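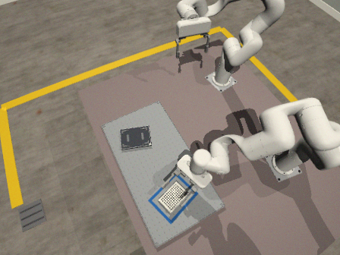 Simulation view of the two-arm cell, near gripper at the rack position.

Rack transfer cell: setup and upkeep FAQ

Maintained by Hazel Begay. Send corrections to Tin-yau Tse, who keeps the scene files.

Which version of the cell does this page cover?
The two-arm layout with both bases bolted along the same side of the work surface. The older single-arm layout has its own page and its taught points will not load here. The simulation and the physical cell share one coordinate file.

Which arm is "near" and which is "far"?
The names follow the default simulation camera. In the picture, the near arm is the one over the off-white rack and the far arm is the one with its gripper open over the end of the surface. Some older log entries say "A" and "B". Read A as near.

Where does the rack go?
Inside the blue outline on the light-grey plate, parallel to the outline on all sides with a margin left between. Do not push it into a corner. The taught pick point is measured from the center of the outline.

And the tray?
At the opposite end of the plate from the rack. The tray has no outline. Its position is read from the scene file at startup, so a small rotation is acceptable. If the startup check rejects it, run the tray locate routine once and restart the cycle.

What order do I power things up in?
Controllers first, then grippers, then the Brirero supervisor software. If the supervisor starts before the grippers report, it will hold at step 4 of the startup list and will not time out. Close it and start over.

How do I set up the simulation on a new workstation?
Install the Ploler scene package, copy the coordinate file into the project folder, and open the cell. Run both arms to home. Compare the joint readout with the sheet on the cabinet door. If any joint is off, the coordinate file is out of date. Do not edit the joint values by hand.

Why does the simulated gripper pass over the rack but miss it when it closes?
Usually the tool offset. The near and far grippers have separate offsets, and loading the far file on the near arm shifts the fingers sideways. Check the tool number before anything else. If it is correct, check that the rack model is the current one. The hole grid did not change between revisions but the height did.

How often are the base bolts checked?
Every 21 days, all corners of both base plates, with the arm at home. Torque is 52 Nm. Mark each bolt with paint pen after tightening. A broken paint line at the next check goes in the log even if the torque reads correctly.

What does fault 261 mean?
Finger position disagreement. The commanded opening and the measured opening differ by more than the limit. Open the fingers fully, look for debris on the slides, and home the gripper. If the fault returns, replace the finger cable. The Riteck cable is the one in stock. The Barbier cable fits the connector but is too short for the wrist and should not be used.

Can I work on one arm while the other is running?
No. The reach of the two arms overlaps over the plate. Lock out both.

What is the yellow tape for?
It marks the boundary on the floor. Stay outside it whenever either arm is enabled. The tape is modeled in the simulation at the same position, so use it when checking a new path for overreach.

Do the shadows in the simulation matter?
Only for camera tests. Leave them on when tuning tray detection and turn them off for path work. The scene loads faster without them.

When is the next revision due?
November, with the new finger offsets. Taught points will need to be checked again on both arms after that update.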